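17 Sep 2024
By the night desk at Mevinwood

I'd been left alone with Rader and a pot of tea, which is how most of my trouble starts. Rader is our planner. It decides where the arm should go, and Kumsa, the bit I wrote, decides whether to believe it. That night I wanted the book and the phone put away in the simulator, and I wanted to be in bed by 10.

Rader wanted to think. It drew up 200 routes for the book and threw them all out, then asked for more! 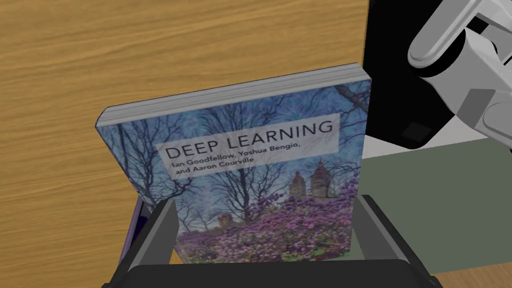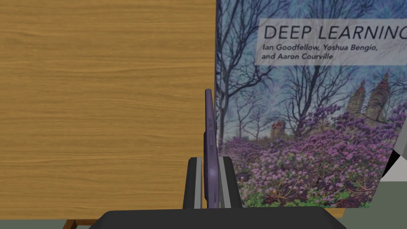 Reading time: 1 min

"Grasp confidence low," said the log, on line 2,802. I turned the threshold down a touch — only a touch — and ran it again.

The phone was worse. It's purple, and so are the flowers on the cover, and Kumsa kept drawing its outline round the pair of them as if they'd been married in March. I split the mask by depth and told it, out loud, that a phone is thin and a textbook isn't.

A new line came up. "Noted," it said.

I never wrote a line that says noted. I searched all the code, and the Emetti library underneath it (twice, with biscuits), and found nothing. So I typed "thank you", feeling a proper fool, and pressed run.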